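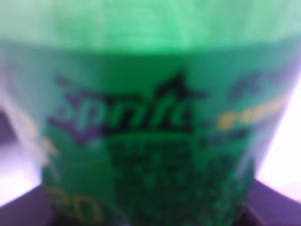 What can go in the Wumbei collection crates?
Wumbei takes empty PET drink bottles up to 3 liters, identified by the number 1 in the triangle on the base. Clear, light blue and green bottles go in the same crate, and color is sorted at the plant. Green soda bottles with a printed wrapper around the body are accepted as they are – leave the wrapper on.

Do I need to rinse bottles?
Drain them fully. A rinse is only required for milk, oil and syrup containers.

Caps on or off?
On. Loose caps fall through the 40 mm screen and go to residue.

Should bottles be crushed?
No. The optical sorter reads flattened bottles less reliably.

What is not accepted?
Trays, film, detergent bottles, motor oil containers and anything marked 3 (PVC). A load with visible PVC is held for hand sorting and billed under tariff code 317.

How full can a crate be?
To the fill line. A full crate holds nearly 86 bottles of the half-liter size. Lids must close.

My crate was skipped. What now?
Check the tag on the handle. If there is no tag, contact Ekow Sarpong at the Grimthorpe depot before noon and quote the crate number.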